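Pad stiffness, second round

The first set of pads I printed for the hand-held grippers went in the bin in August. They were too stiff at the tip, and anything round rolled out toward the operator as soon as the jaws loaded up. Two replacements have been on the bench since then, and I finally have enough notes to write something down.

For reference, I call them Jullum and Clorstead after the folders the CAD files live in. Jullum has closely spaced ribs and a thin backing. Clorstead has the same outline with fewer ribs and a backing one step thicker. Both fit the same mount, so swapping a pair takes two screws per side and a little patience with the hex key.

The trigger linkage is unchanged. I have left the pivots where they were in the previous version because moving them changes the closing angle, and then I would be comparing two things at once. Feven Gidey pointed out that I made exactly this mistake in the spring, when I changed the return spring and the pads in the same week and could not say which one had helped.

Test objects are whatever is cheap and not quite regular. Mandarins are good for this. The peel gives a little, the diameter varies from one to the next, and a bad grip leaves a mark you can find afterward with your thumb. Carrots are useful for the opposite reason: hard, tapered, and likely to squirt forward if the pads do not close parallel.
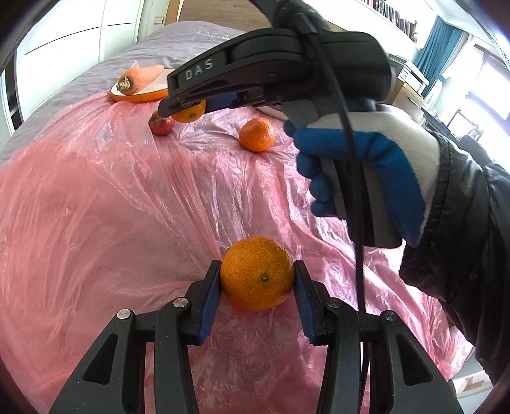 Jullum is the better pad on soft fruit. It starts to wrap earlier in the trigger travel, and I can stop squeezing sooner. On the tapered objects it is worse. The thin backing twists, one side leads, and the carrot yaws before it leaves the surface. Clorstead holds the yaw down but needs more pull, and after a long session my index finger knows about it.

Hiwot Tesfamariam ran the same objects without seeing my notes and ranked the pads the same way on fruit. We disagree on the carrot. She grips closer to the thick end than I do, where the twist matters less. I should have fixed the grip point in the procedure. It is fixed now.

Wear so far: I cycled one Jullum pair 1,000 times on a dowel and found the outer rib starting to whiten at the root. Clorstead has had 320 cycles and shows nothing, which does not say much yet. I will run it to the same number before comparing.

Open items:

Try the Clorstead backing with the Jullum rib spacing. The file is drawn but not printed.

Replace the M3 pivot screws that keep backing out. Threadlocker on 5 of them has held so far.

Shorten the trigger travel by a few millimeters for people with smaller hands. Feven has asked twice.

Re-route the cable so it stays clear of the jaws when two people work close together.

The mixed pad is first in the print queue. If it twists less than Jullum and pulls easier than Clorstead, I will stop there and go back to the wrist mount, where the play is still bad enough to feel by hand.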